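Trying Out Grippers on the Home Bench: Tips for Soft, Slippery and See-Through Things

Last updated Fri 14 October

If you've got a small arm on the workbench and you're still using the fingers that came with it, you're missing half the fun! I've spent a good part of the year swapping fingers on the Wollby and the Ridgeway, and what follows is what I'd pass on to anyone doing the same in a garage or spare room.

Start with the same 8 things every time
Pick a set of household objects and keep them in one tub. Mine has a sponge, a whisk, a roll of tape, a deck of cards, a silicone muffin cup, a sock, a teaspoon and a zip bag. Every new pair of fingers meets the whole tub before I form an opinion. I used to grab whatever was lying nearby and then wonder why Tuesday's champion couldn't do a thing on Wednesday (Tuesday had no sock).

Close slowly on anything soft
Soft plastic folds before it resists, so a force reading won't tell you much until the fingers have nearly met. Drop the closing speed to a crawl for the last bit of travel. On the Wollby I have it set at 5 percent and it feels painfully slow, but the grip is so much better that I've stopped minding.

Rubber, felt or bare?
Try all three. Strips cut from an old rubber glove, stuck down with double-sided tape, beat the pads I paid for on almost everything floppy. Felt is lovely for glossy surfaces that mark. Bare metal still wins for the teaspoon. Wipe the rubber with a damp cloth between runs and let it dry, or the dust turns it into a slide.
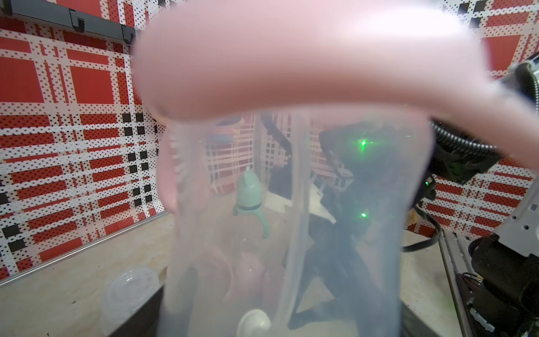
Wrist cameras are the other half of this. When the thing you've picked up is big and floppy, it hangs right in the view, and the software loses track of everything past it. Radek Hrnčiar got me onto adding a second camera up high and off to one side, and I love it. Let the wrist camera do the approach, then hand over to the high one once the fingers close. If you only have the one camera, store the position of the drop spot before you pick anything up.

See-through stuff is its own challenge. Clear lids and frosted plastic pick up whatever color is behind them, so try the same grasp over a plain cloth and then over a busy one. I keep an old tea towel for the busy test. A lamp placed low and to the side gives clear edges a bright line, and the Clasia controller's edge finder goes from hopeless to pretty good with that one change.

Tame the cables first
Run the arm through its full reach by hand, power off, before you tie anything down. Leave slack at the wrist. Hook-and-loop straps are better than zip ties while you're still swapping parts every evening.

Keep a log, even a scruffy one
Mine is a spiral notebook. I write down fingers, object, speed, held or dropped. I'm at 723 grasps now, and flipping back through it has settled plenty of arguments with myself. The Fleratetti fingers, which I was sure I disliked, held 79 of their first hundred. That's better than my homemade ones!

Next on my list is a suction cup, and after that a pair of curved fingers for jars. I've been told to try a slightly damp cup on flat lids. Keep a rag handy for that one.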